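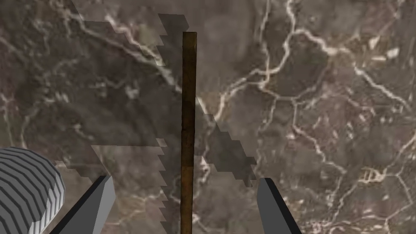
Braltov Stone Care Kit: Review After One Winter

We put marble in the kitchen four years ago, knowing what everyone says about it. It stains and it scratches, and lemon juice leaves dull spots that no amount of wiping will shift. I was fine with all of that until the dull spots by the sink began to outnumber the shiny parts. A stone shop gave me a price for refinishing the whole counter and I decided to try a kit first.

The Braltov kit comes in a flat cardboard box with a bottle of stone cleaner, a tub of polishing powder, a bottle of sealer, 3 hand pads in different grits, two white felt pads that fit a drill, and a folded instruction sheet. The grits are 200, 800 and 4000. You need your own drill, a spray bottle, painter's tape and plenty of old towels.

Cleaner

The cleaner is good and I would buy it alone. It has almost no smell and it cut through the film that years of dish soap had left near the faucet. Spray it on, leave it for a few minutes, wipe, then rinse with plain water. My counter was dirtier than I thought. If yours only looks cloudy, stop after this step and look again the next morning before you open the powder.

Pads

The sheet says to start with the 200 pad on "visible damage." I think that is bad advice for most kitchens. I tried it inside a cabinet end panel where it wouldn't matter, and it left a flat gray patch that took a long time to bring back. For etch marks you can see but can't feel with a fingernail, begin with the 800 pad. Keep it wet and use light pressure. The 4000 pad is very fine and wears out quickly. Mine was smooth by the end of the second session, and Braltov does not sell that pad separately, so you have to buy the whole set again.

Powder

Most of the improvement comes from the powder. You mix it with water until it looks like thin yogurt and work it with the felt pad on a slow drill. It spatters. I taped plastic over the backsplash after the first try and should have done it before. Work on an area the size of a dinner plate for two or three minutes, wipe it clean, and check it from a low angle with a lamp. Overhead light hides everything.

On the light etch marks the result was close to perfect. Two deeper rings, both from a bottle of vinegar, are still there if you know where to look. A long scratch by the stove did not change at all, and the sheet does say that scratches are outside what the kit can fix.

Dark stone is harder than light stone. My neighbor Na-rae Jeon used the rest of my powder on a pale bathroom vanity and was done in an hour. On a dark counter every swirl shows, and I had to go back over the edges of each patch to blend them in.

Sealer

Wipe on, wait 20 minutes, buff off. Don't let it dry on the surface, or you will be scrubbing haze. Water beads on the counter now and coffee wipes up without leaving a mark. Keep in mind that a sealer slows down stains and does nothing about acid. Tomato sauce will still etch a sealed counter.

Compared with Zirkeo

I had used the Zirkeo paste on a small side table before this. It is already mixed, so there is less mess, and it can be done by hand. It also costs more for much less product. For one ring on one table, get the Zirkeo. For a kitchen counter, the Braltov powder goes a lot further.

Complaints

The instruction sheet is printed in tiny type and the steps for honed and polished marble are on the same side, so it is easy to follow the wrong column. The lid on the powder tub cracked the second time I opened it. I keep the powder in a jar now.

Four out of five. I took the point off for the 4000 pad and the lid. I have enough powder left for one more round, and I plan to use it on the windowsill in October.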